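Xiaoyan Xu
26 January 2020

1/ Today I want to write a small thread about jeans, and how I stopped folding them. It is not an important topic, but several people asked me after my last posts on drawers, so I will try.

2/ When I moved to Julcombe I had one chest of drawers, from Funora, the narrow model. The bottom drawer was for jeans only. Four pairs and it was full. If I pushed in one more, the drawer would not close and I had to sit on the floor and press with my knee.

3/ My mother taught me to fold trousers in three and then roll them. It is a good method for a suitcase. For a drawer which you open every morning in a hurry, it lasts two days.

4/ Then I read advice that denim should be hung by the waist with clips. I bought a set of Celside clip hangers. They left small square marks on the waistband, and my wardrobe rail started to bend in the middle. I gave them away to the op shop.

5/ So now I use a wooden coat rack, the standing kind with pegs. Jeans that I have worn once or twice, and which are too clean for the wash, go over the top of it. Before, these jeans lived on the chair. I think every home has this chair.

6/ How I do it: I hold the jeans at the waist, gather the fabric a little in my hand, and lay it over the top of the pole so that it sits between the pegs. The legs fall down by themselves. I do not use the belt loops any more. One loop tore on my favourite pair, and to repair it cost me 16 dollars.
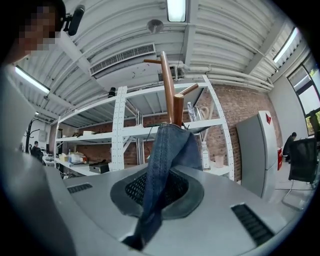 7/ With thick denim you must press the gathered part down a bit, otherwise the weight of the legs pulls it slowly to one side. In the morning you find everything on the floor – with me it happened three times in the first week.

8/ About balance. A coat rack with a heavy winter coat on one side and nothing on the other will lean. I put the coat first, then the jeans opposite. Scarves can go anywhere, they are too light to matter.

9/ Someone asked if the wood can leave a colour on the fabric, or the fabric on the wood. New dark jeans can rub off on pale wood, yes. I washed mine two times before I hung them, inside out, in cold water. My rack has one bluish peg from the time before I knew this.

10/ Please check also for rough places. I went over my pegs with fine sandpaper and then with a little Dzene wax on an old sock. It took one evening and my flat smelled of honey until the next day, which I enjoyed.

11/ What I do not hang there: knitted jumpers. They get shoulders like a camel. Jumpers still go in the drawer, and the drawer now closes without my knee.

12/ For children's jeans the top of the rack is too high, of course. My neighbour fixed a row of low pegs beside the laundry door for her two boys. She says it works for one boy.

13/ My rule now is two pairs on the rack and not more. When I want to hang the third, one of them has to go in the wash. I break this rule in September, when the weather here cannot decide and I need the coat, the rain jacket and everything else at the same time.

14/ If you have a different way for jeans, please write me. I am still looking for a good idea for belts – at the moment they are all on one peg and the one I want is always at the back.

17 comments · 898 likes · 4 shares

More from Xiaoyan Xu
Drawers that do not close: a thread
Which hangers I kept and which I gave away
Shoes by the door, or not
Washing dark colours in a small machine

Get new threads by email. Enter your address to subscribe. You can unsubscribe at any time.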